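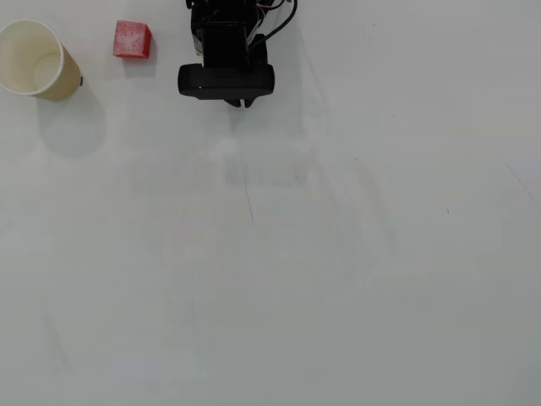 Dralthorpe, arm operator and note keeper, Illeck project

2019-10-28

Back on the cup task today, and my shoulders know it! The whole job is red block, paper cup, over and over, with me steering and the computer saving every move. We're at 2875 runs now. I thought I'd be sick of it by this point but I kind of like the rhythm (and the radio helps).
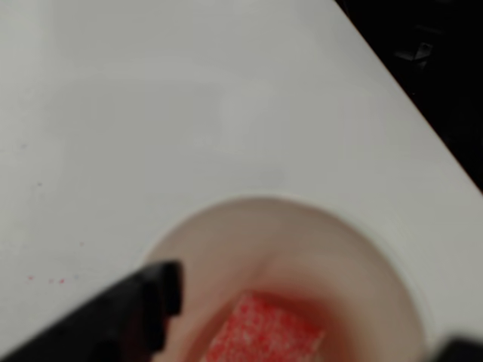
I threw out 11 runs before lunch, mostly ones where I dithered over the cup for ages. The model copies whatever I do, so if I dawdle, it learns to dawdle. I'm trying to keep my hands calm and just go for it. 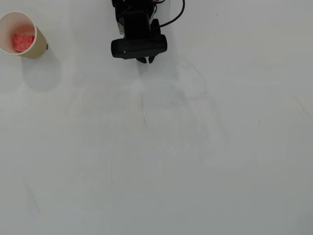 After coffee I got a really nice streak going, 67 keepers, and I was so pleased that I forgot to change the start spot for the last few. Ugh. Those get a tag so Fotevness can sort them out on the training side. Next big training run is in February, so there's time to fix my sloppy bits.
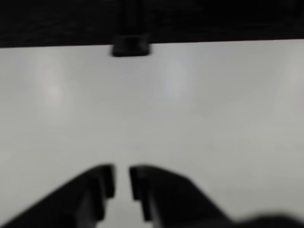 Why do we keep the bad runs at all?
They go in a separate folder, and we use them later to check whether the model can tell a miss from a good drop.

Tomorrow I'm bringing a better chair cushion.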